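Sandis food waste round extended to flats

Separate food waste collections in Sandis will be extended to flats from the end of November 2021, the district's waste service has confirmed. The change covers 157 blocks that have until now put kitchen scraps in with general refuse. Houses in the district already have the service.

Each block will receive shared brown bins with locking lids, emptied weekly. Households will be given a five-litre caddy and one roll of compostable liners. Replacement liners will be sold at the library and at the Turero Road depot. Ordinary plastic bags will not be accepted, and bins containing them will be left unemptied and tagged.

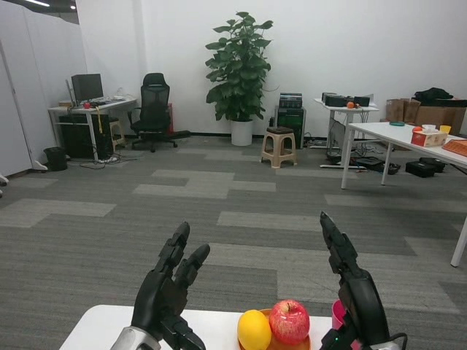
Whole fruit can go in the caddy once stickers have been removed.

Accepted items include fruit and vegetable peelings, bread, cooked leftovers, meat, fish, small bones, tea bags and coffee grounds. Liquids, cooking oil and garden waste are excluded. Oil may still be taken to the depot in a sealed container.

The material will be sent to the digestion plant at Prornow, where it is shredded, heated and held in sealed tanks. The gas is burned to produce electricity and the residue is spread on farmland. The plant has spare capacity of 400 tonnes a year under its present permit, and the service expects flats to supply 219 tonnes of that in the first full year.

A trial in the Lema area ran for six months and took in 98 flats. Contamination was highest in the first three weeks and fell after printed guides were fixed to the bin store doors. The same guides will be used across the district.

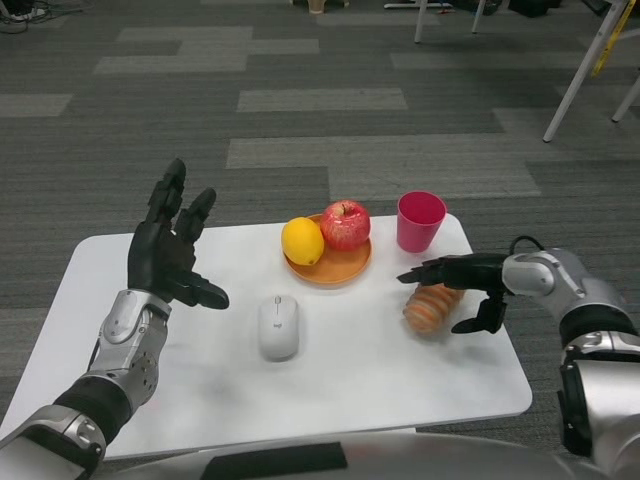 A reader in Lema wrote to say that the trial bins were emptied on time but were seldom washed, and asked whether cleaning would form part of the new contract. The service replied that shared bins will be washed every eight weeks, and every four weeks in summer.

Managing agents have been asked to confirm bin store access codes before deliveries begin. Residents without a caddy two weeks after the start of collections should contact the depot.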